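Feed-in tariff dropped again – is a battery worth it for a small house?

Solar and Home Power > Batteries and storage

marlu_k
Posted 31 July 2026

Hello all. I have 6 kW of panels on the roof since February last year, with a Nuvik inverter. Now my retailer has written that the feed-in tariff goes down again, and I am thinking about a battery. I looked in the app and for the last quarter we exported 388 kWh and bought much more than this, mostly in the evening. It was a cloudy winter here, so I do not know if one quarter is a good basis.

The Plenov battery was quoted to me with installation and the rebate already taken off. The seller says it pays for itself quickly. I would like to hear from people who do not sell batteries. Please excuse my English, I write slowly but I read everything.

gumtree_ohm
Short answer, no. With that little going out you can't fill a battery most winter days. Run the dishwasher and the hot water at noon and keep your money.

marlu_k
Thank you. The hot water is gas, so this I cannot move. The dishwasher we already run at lunch, and the washing machine also. What is left is cooking, heating and the lights, and these are all after five o'clock when the sun is gone.

zinc.and.salt
I disagree with gumtree_ohm. You can't judge a battery on the winter quarter alone. Post your yearly numbers, export and import, and then we can talk.

marlu_k
I found them now. For the whole year it was 2416 kWh exported and 1653 kWh imported. So over the year we send out more than we take in, but of course not in the same months.
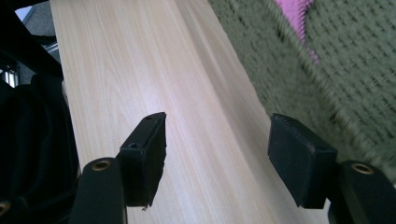 If I understand correctly, the import is the upper limit of what a battery can save me, and the real number must be lower, as in June there is not enough sun to charge it. I multiplied the import by my evening rate and then I took away the feed-in money that I would lose. The result is much smaller than what the seller wrote in his offer. Did I forget something?

zinc.and.salt
You did it right. Some sellers count all of your export as savings, even the part you could never use at night. Ask yours what he assumed for winter.

gumtree_ohm
So we agree after all. It doesn't pay.

zinc.and.salt
We don't agree. It depends on the price and on how many years the warranty runs. Also, if marlu_k changes to electric hot water, the import goes up and the sums look different again.

tassie_volts
Is your Nuvik a hybrid? If it isn't, the Plenov needs its own inverter, and you should check that this is in the quote. Mine was left out and I only found out on the day. The Tiwari people were better about this – they put every part on a separate line.

marlu_k
It is not a hybrid. In the quote I see only "battery system, complete", so I will ask him to write it in detail. I will also ask Tiwari for a second price. Does anyone have the Zostport meter? I want to see the hourly values, because the app shows me only the day.

tassie_volts
Yes, I have one. Hourly data is fine and you can export it to a spreadsheet. The switchboard part has to be done by an electrician.

gumtree_ohm
Another box to buy. Your retailer has the half-hourly data if you have a smart meter, and it costs nothing to ask.

marlu_k
This I did not know. I have a smart meter, so I will write to them on Monday and wait with the Zostport. When I have both quotes I will put the prices in this thread.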